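Play Food Loan Sets: your questions
Trernstead Toy Library

Written in a rush before the September loans go out. Anything missing, ask Leonie at the desk.

What do I get?
One set of pretend fruit and veg, one green basket, one white plastic bag to carry the lot home. 17 sets in all. Contents vary a bit, older sets have had swaps. Check the card tied in with yours.

Why a bag AND a basket?
Basket is for playing, bag is for carrying. Food rolls out of the basket on the bus, we've all chased a lemon. Everything goes in the bag first, right to the bottom, then a loose twist at the top. No knots please. We end up cutting them.
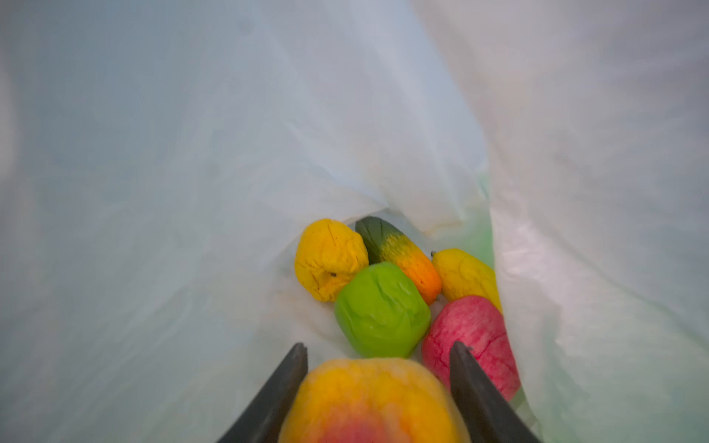

Heavy things don't come into it, the food weighs next to nothing, so any order will do. Bag goes on top of the basket or inside it, whichever fits your pram.

How long can I keep it?
16 days. Renew once by phone if no one's waiting. After that it's back to us, sorry.

Is there a deposit?
Yes, 15 pounds per set, returned when the set is. Cash or card.

Are the bags safe for little ones?
Bags are for grown-ups. Not a toy, not for heads, not left in a cot. Take the food out, fold the bag, put it up high. If you'd rather bring your own cloth bag do, we'd be glad of it.

How do I unpack without it going everywhere?
Clear a bit of table. Basket down first, at the back. Lay the bag flat next to it and pull the bottom corners up so the food slides out of the mouth. Move the food across a piece at a time. Children like this part best so let them do it.
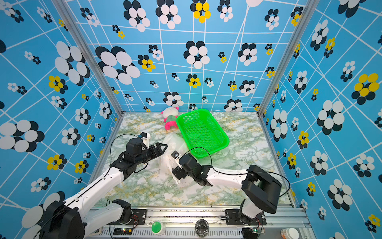

Can I add our own toys to the game?
Course you can. Teddies make good shopkeepers. Just dont send them back to us by mistake, the lost property box is full as it is.

Something's missing. Now what?
Look in the bag again. Then again. Thin plastic crumples up and things hide in the folds, and people swear blind a set is short when it isn't. 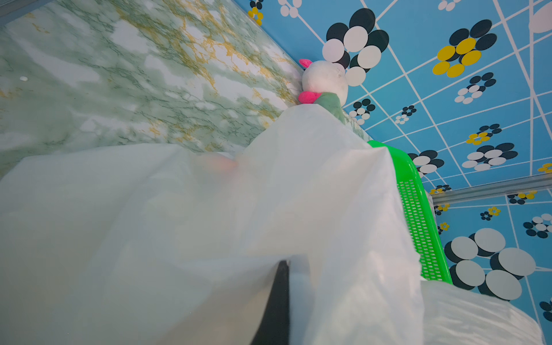

Most "lost" pieces come back to us in their own bag. Press the plastic down flat with your hand and look for colour. An orange piece comes through as a faint peachy patch and thats easy to miss if you're only looking for orange. Pale ones are worse, go by feel. Still nothing, tell us and we'll look for a spare. We have nearly 170 in the cupboard, mostly carrots for some reason.

Can I wash it?
Wipe the food with a damp cloth, mild soap. No dishwasher. Basket can go in the sink, the holes dry quicker if you stand it on end. Flolteck baskets (name on the base) have a softer rim so no boiling water on those.

Marks and creases?
Creases are fine, some pieces were made wrinkly. Bite marks happen. Tell us about splits, we take those pieces out.

Do I have to return it in the basket?
Either way. A few pieces in the basket and the rest in the bag is OK as long as it all arrives together.

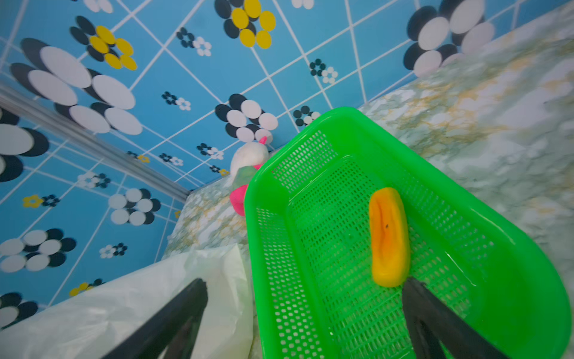
Roswitha Wieser wrote in to say her two now tip the basket out and refill it before every meal, and could we put in more things that look sliced, because whole fruit is no use to a cafe. Fair point. Auer do a sliced range and we're pricing it up.

Do you recycle old bags?
Yes, torn ones go in the tub by the door marked Plastik (came with the label, we left it). Clean and empty only.

Can I book a set ahead?
Phone or ask at the desk, Leonie Kaufmann keeps the list. Desk closes at 4. Bring your card wiht you.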